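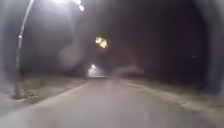
The paved path at night, Zillau section.

Lighting checks on the Zillau to Orosar path continue through November. The section is 1,374 m long and has 79 lamp posts. Inspection starts after dark each Wednesday.

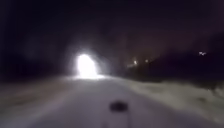
Winter maintenance follows the lighting schedule. Plowing begins at the Orosar end, and grit is spread by hand near the posts. Glare from a single bright light leaves dark spots on the snow hard to identify, so reports should give the nearest post number.

Leaf clearance is now listed separately. Niazi will collect from the verges

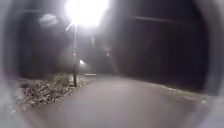 and the path edges in 12 visits, ending at the Inenar gate.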